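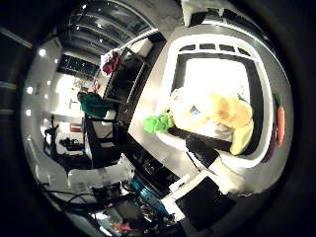
Wrist camera view, fingertip at the rim of the toy bin.

I've been teaching our arm to put plush vegetables away, and I get asked how I record the demos, so I'm writing it down once. Our set for Rodumano has 430 of them, nearly all done by remote control (Lena Brzozowska drove a good chunk, and she's way smoother than me!).

First, practice with the recorder off. Watch the wrist view while you drive, not the arm. The fisheye bends everything, and it takes a while before your hands trust it.

Next, pick one toy and commit. Come in slowly, stop just over it, close the fingers, lift straight up. If you miss, back off and try again in the same take – I keep those recoveries, they're gold. What I do throw out is dithering, where I hover and can't decide. I tossed 14 takes for that and the policy got noticeably less twitchy.

Move the toys between takes. Turn them, swap them, let a couple sit close together. My first batch had the carrot in the same spot every time and guess what it learned.

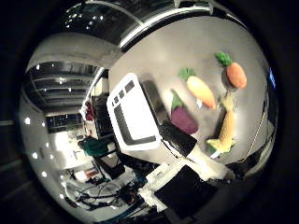
Should I guide the arm by hand or use the remote?
Use the remote if you're training from camera images, so your own hands stay out of the shot. Hand guiding is great for a quick fixed motion.

Last step: replay a few takes at full speed before you train. Check that the video and the joint log line up, then name the folder something you'll recognize in December.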